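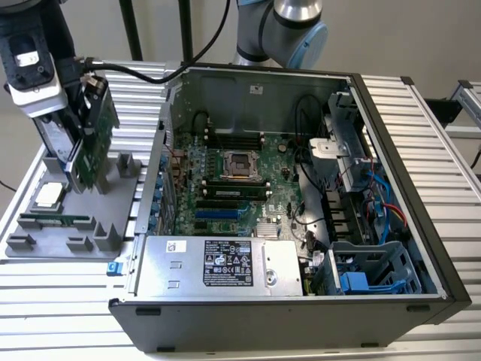

Hengate opens early registration for young voters

Young people in Hengate can now put their names on the voter list before they are old enough to vote. The town office started the new service in June 2025, and it is open to every resident who is 16 or 17 years old. Their names stay on a waiting list and move to the full list on the day they turn 18.

The town has 3,000 residents between 16 and 24. At the last council election, many of them did not take part, and the town office says a large share were not registered when the list closed. Some had moved from one district to another and did not know that they must register again.

"We received many calls in the last week before the election, and to most of these callers we had to say that it was too late," said Hannelore Hagedorn, who leads the registration office. "It is not a good feeling to say this to a person who votes for the first time. With the early list, the work is done long before."

The form has one page and can be filled in at the town office, at the public library in Guvstead, or at one of the 13 schools and training centers that agreed to keep copies. A parent does not need to sign it. The applicant must show a school card or another document with a photo, and also a letter or bill that shows the home address. If the bill is in the name of a parent, it is accepted.

The group Cakik, which was started by students in Rathjen two years ago, will help with the campaign. Its members visit classes and explain how the list works, what a ballot looks like, and how a person can vote by mail. They do not speak about parties or candidates. The group hopes to collect 500 forms before the summer break ends.

Lutz Lammers, 19, joined Cakik after he missed his own first election. He had moved to Rathjen for his training and was still registered at the address of his grandparents. "I went to the polling place with my card and they could not find me," he said. "I thought the town does this by itself when you move. Many of my friends thought the same."

In the class visits, he said, the most common question is whether one vote can change something. He usually tells the students about the vote on the evening bus line between Hengate and Guvstead, which was decided by 90 votes. The bus is used mostly by people under 25.

Not everybody on the council was in favor of the early list. Two members asked if the office has enough staff to check the additional forms, and they wanted to wait one more year. The council agreed to start now and to look at the costs again in October. Until then, the work will be done by the present staff, and the office will stay open one hour longer on two days of the week.

Residents who are already 18 can use the same form. Those who have moved inside the town should mark the box "change of address" and write both the old and the new address. The office sends a confirmation by mail. Anyone who has not received it after three weeks should call or come in person.

Last updated: June 2025

Related items
Polling place in Rathjen moves to the sports hall
How to vote by mail: questions and answers
Council keeps evening bus to Guvstead
Youth forum looks for new members
Hengate library changes its summer hours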